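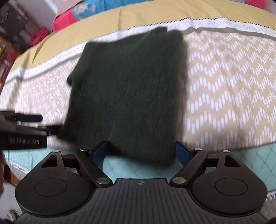 Step 4. Try both grippers on something soft

Search this guide Search Go

Posted 2020-08-13 by Shobha Kamath
46 shares | 20 comments

Okay, you've got both hand-held grippers charged and paired, and the little practice cubes from Step 3 are back in their bag. Now for the part I like best — cloth! Cubes will tell you the fingers close. Cloth will tell you whether you've got the pivots too tight, whether your pads are clean, and whether your two hands are fighting each other.

I use a knitted top on a bed. A ribbed knit like the dark green one is great because the ridges give the blue pads something to bite on, and you can watch the ribs to see if the fabric is being dragged sideways.

4.1 Fold the garment into a rough rectangle and set it down on a made bed or a thick blanket. Don't fuss over the folding. A sleeve edge sticking out is fine, and you'll want a loose corner to grab later anyway.

4.2 Take one gripper in each hand. Open the fingers of the first one into a wide V and bring it in low, so the tips come up to the near edge of the cloth. Keep the ribbed top plate facing up and your wrist level.

4.3 Bring the second gripper in from the side and press its tip lightly against a corner of the bundle. Lightly! If the mattress sinks, you're pushing too hard.

4.4 Close the first gripper slowly until the pads meet with cloth between them. Lift a hand's width, hold while you count to four, and set it back down.

4.5 Swap jobs, so the hand that was holding now does the lifting. Do the whole thing 20 times each way and write down your drops.

Note: the controller saves every squeeze under Session > Soft Items. If you skip naming the session it just gets a number, and I ended up with one called 774 that I still can't match to anything in my notebook. Name your sessions.

CAUTION: Keep your fingertips away from the linkage arms while they're moving. The gap near the upper joints closes faster than you'd think, and it pinches.

CAUTION: Long hair, drawstrings and loose threads can wind around the pivot screws. Stop and open the fingers all the way before you pull anything free.

If it keeps slipping

Wipe the blue pads with a barely damp cloth and let them dry. Lint from knits builds up fast. Then check the pivot screws on both arms. They should be snug, but the arms should still swing without a catch. I gave mine a quarter turn too much the first time and the left finger lagged behind the right for a whole afternoon.

How the two controllers compared

I ran this step with the Stomotden controller and then again with the Sereveo one, same garment, same bed. Stomotden had me at 4 drops in 46 lifts. Sereveo felt smoother when closing, but it let go a hair early on thick folds and I had to bump the hold setting up twice. For cloth I'd start with Stomotden — for cubes I don't think it matters much.

When you're happy with your drop count, leave the grippers on and go to Step 5, where we do socks.

20 comments | Share this page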